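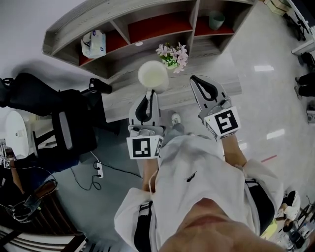

Small flowers, shared tables – talk notes

Slot is 36 minutes including questions, straight after the 11 o'clock coffee. Go slowly at the start, people will still be finding seats.

Opening

Hello and thank you for coming! I want to talk about a very small job that I love far too much: putting a few flowers on a table that everybody uses, and keeping them looking good in a place where people are working all day. No grand arrangements. I mean a little bunch next to a cup, near a shelf with tissues and a plant pot on it.

Ask for hands up: who has flowers on a shared table at work? Who knows who changes the water? (Pause, let them laugh.)

Where I started

Skenda, the shared workshop on Brernis Street. Long room, hard floors, office chairs that roll into everything. The first November I was there I brought in one bunch of pink and white flowers and put it on the table by the cubbies, and by lunch people had moved their cables to make room. I was thrilled.

The budget for the first year was 700 pounds and I spent 732. Own up to this cheerfully. Almost all of the overspend was vases, and I regret the tall ones. They get knocked. Wide and low is what you want on a busy table.

Choosing the bunch

Keep it to two colours plus green. Pink and white is lovely against grey furniture, and a bit of red on a shelf behind it warms the whole corner up. Short stems. Strip off any leaf that would sit under the water.

Mention the sprig trick – when a bunch starts to fade, pull out the best little piece, trim it and give it a second life in an egg cup or a small jar. White ones are brilliant for this because one sprig with its leaves still looks finished.

Picking things up

Handle by the stem, low down. Petals bruise and the marks show up the next day, especially on white. When you move a sprig, pinch just under the lowest leaves and lift straight up, no twisting. I'd love everyone to try this at the side table afterwards.

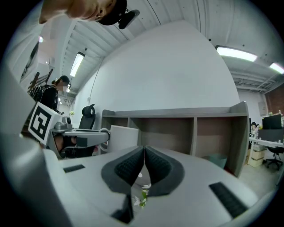 How often should the water be changed?

Every two days, and every day in a warm room. Rinse the vase each time and take a sliver off the stems while you are there.

Placing

Near the edge of the table is fine if there is a shelf behind, less fine if chairs pass that way. Keep clear of power strips on the floor below!

The Namboodiri hall tables get a mention here if time allows: 985 bunches over the whole project, all low, all short-stemmed. Muvonex lent the trolleys.

Close

Side table open until half past twelve. Scissors are in the blue tub, please put them back closed.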